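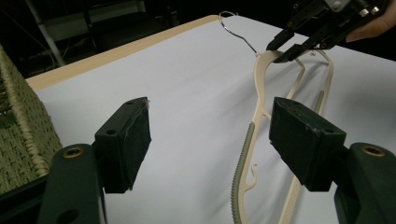 *진녹색 손가락에 검은 패드, 그 사이로 베이지색 옷걸이. 목 부분은 다른 그리퍼가 집고 있다.*

2025년 12월 15일

솔직히 그리퍼 비교 글은 그만 쓰려고 했다. 10월에 쓴 Zemetti 후기에 "결국 패드만 바꾼 것 아니냐"는 댓글이 달렸는데, 나도 반쯤은 동의했기 때문이다. 그런데 Witold Tokarz 씨가 Boluvent 핸드헬드를 써 보고 옷걸이 작업에 딱이라고 하도 장담을 해서 결국 또 만져 보게 됐다.

옷걸이는 데모 영상에서 늘 쉬워 보인다. 얇고 가볍고 모양도 일정하니까. 하지만 흰 테이블에 납작하게 눕혀 놓으면 이야기가 달라진다. 손가락이 들어갈 틈이 거의 없고, 넓은 패드는 바닥에 먼저 닿는다. 제조사 자료에는 "얇은 물체 대응"이라고만 적혀 있지 몇 밀리미터부터 얇은 건지는 어디에도 없다. 문의 메일을 보냈더니 같은 PDF가 다시 왔다.

패드 얘기를 먼저 하자. 면이 넓어서 수건이나 상자에는 좋을 것 같다. 플라스틱 살대 하나를 집는 데 이만한 면적이 왜 필요한지는 모르겠다. 가장자리에 보풀이 일어난 것도 마음에 걸린다. 교체용 패드는 따로 주문해야 하고, 배송에 15일이 걸린다고 한다. 이런 건 비교표에 안 나온다.

목을 집고 있는 검은색 쪽은 반대다. 옷걸이 목처럼 좁은 데를 노릴 때는 이쪽이 낫다고 본다. 대신 겨냥이 조금만 틀어져도 헛집는다. Katherine Castaño 씨는 둘을 같이 쓰면 된다고 하는데, 그건 하나로 다 된다던 처음 광고와는 다른 얘기 아닌가.

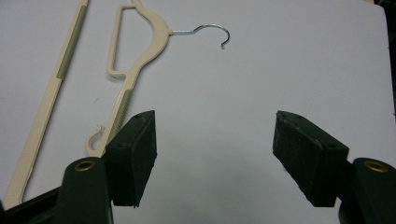

*패드를 활짝 벌린 상태. 왼쪽 패드가 옷걸이 아래쪽을 가린다.*

카메라 시점도 불만이다. 손가락이 화면 아래를 크게 차지하고, 하필 접촉할 부분이 패드 뒤로 숨는다. 금속 고리는 저렇게 잘 보이는데 말이다. 베이지색 플라스틱이 두 개 나란히 있으면 어느 살대가 어느 옷걸이 것인지 사람도 잠깐 헷갈린다. 이 시점 하나로 학습시키면 충분하다는 주장은 아직 못 믿겠다.

그래도 좋은 점은 있다. 벌어지는 폭이 넉넉해서 접근할 때 여유가 있고, 손에 들었을 때 무게 균형도 Zemetti보다 낫다. 살 거냐고 물으면 지금은 아니다. 좁은 패드 옵션이 나오면 Milbridge 작업실에서 같은 옷걸이로 다시 해 볼 생각이다. Somogyi 컨트롤러 얘기는 펌웨어 문제가 정리되는 대로 따로 올리겠다.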